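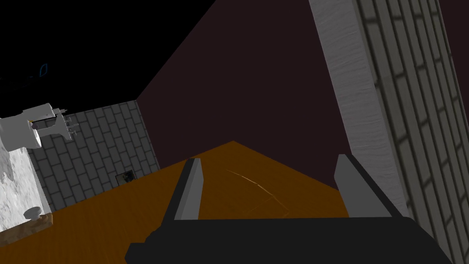
Timber moves across the grain as it takes up and gives off water vapour, and a table top that is fixed so that it cannot move will split or pull its frame out of square. Most complaints about solid tops come down to this. The wood in the top has been dried to suit one place and is then kept in another, and the width changes until the two are in balance. Colour and figure tell the buyer very little about how a top will behave. A warm orange-brown surface with a faint, fine grain, like the table top shown here, may be solid wood throughout or a thin face on a stable core, and the two need quite different fixings underneath.

The Destulach workshop builds dining and work tables in both forms and keeps a record of the moisture content of each board at delivery, at glue-up and at dispatch. Its standard solid top is 32 mm thick before planing. Boards are stacked on sticks in the machine room for 21 days and are not cut until two readings taken a week apart agree. The shop rejected faster schedules after a run of tops made in January, when the heating was on all day and off all night, cupped on the bench before the finish had gone on.

Fixing is the next point. A solid top should be held tight at the centre of each end rail and left free to slide towards both long edges. Slotted plates do this well, provided the screw sits in the middle of the slot on the day of assembly. Wooden buttons in a groove do the same job and are easier to replace. Glue blocks do not allow any movement and belong only under veneered tops. The Follivard table, a low trestle design, avoids the matter by using a single sliding batten at each end, and a gap must be left at both ends of the batten channel.

Finish slows the exchange of moisture but does not stop it. An oiled top responds within days to a change in the room, a varnished one over weeks. What matters more is that both faces are treated alike. Núñez, a small maker of school benches, used to seal the upper face with three coats and leave the underside bare. Of 237 tops returned under its guarantee, most had cupped, with the hollow on the sealed side. The firm now gives the underside the same number of coats, applied on the same day.

Veneered tops bring their own faults. The core barely moves, so the frame is safe, but the face can lift at the edges where hot pans or standing water have softened the glue. Garix supplies a pressed board with a heat-cured bond, sold in widths up to 380 mm for narrow side tables. It can be screwed down directly. Edges should be lipped before the face is laid, and the lipping trimmed flush with a sharp block plane, working inwards from each end.

For a top already in use, check the fixings once in summer and once in winter. A screw that has reached the end of its slot should be backed out, the top allowed to settle for a few days, and the plate moved to a fresh position with the old hole plugged.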